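Packing line talk, Tuesday, 20 minute slot

SLIDE 1. Thank Despina Kelmendi for the intro, whatever she says in it. Say the title once, quickly: "Where Does It Go After the Belt?" Wait for latecomers. There are always latecomers at 9.

SLIDE 2. Start with the belt. Everyone loves buying the belt. At Zornau we spent 11 meetings on the belt and one on the bins, and the one on the bins was mostly lunch.
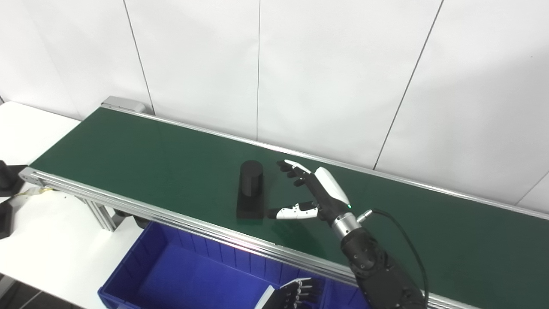

Green belt, aluminum rail, blue bin below.

Let them look. Ask who in the room has a bin under their line right now. Ask who chose it. (Pause. Hands go down.)

SLIDE 3. The reach problem. A part sits up on the belt, the bin sits down below the near rail, and every single piece has to get over that rail. Do the arm motion here. Do it 7 times, until it stops being funny and my shoulder hurts — that's the slide.

Mention Haratcombe, where they raised the bins on pallets and then tripped over the pallets. Don't name the shift.

SLIDE 4. Spacing. One part at a time, plenty of bare belt either side. Looks like a waste of belt. Finance will say so. Todor Dumitrescu's line from the Vlachou visit: "You paid for the gaps too, so use them." 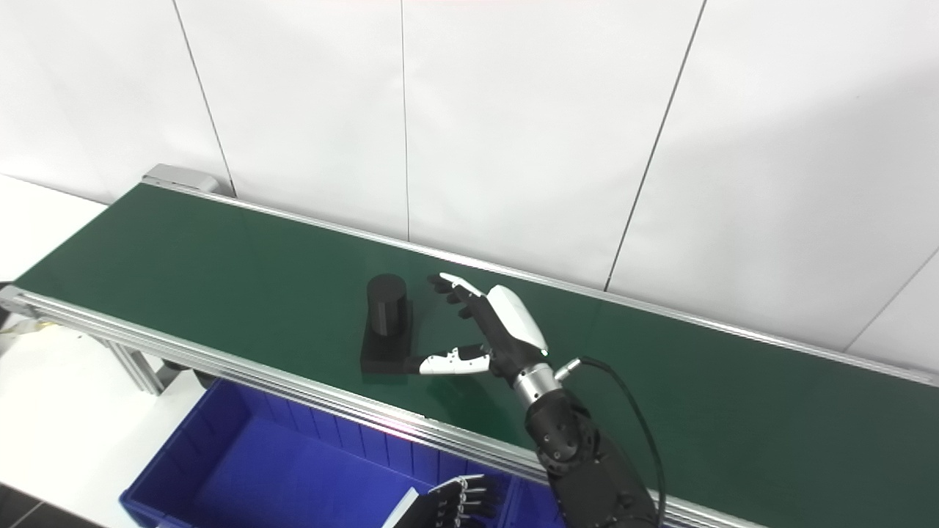
Then the second bin. Two bins side by side means somebody has to decide what goes in which, and at Posia that decision lived on a sticky note until November, when the sticky note fell off. Get the laugh, move on.

SLIDE 5. Homework. Stand at your own line and follow one part down to its bin. Bring a chair if it's a long line.

Questions. If it's the one about belt color, say green and point at Despina.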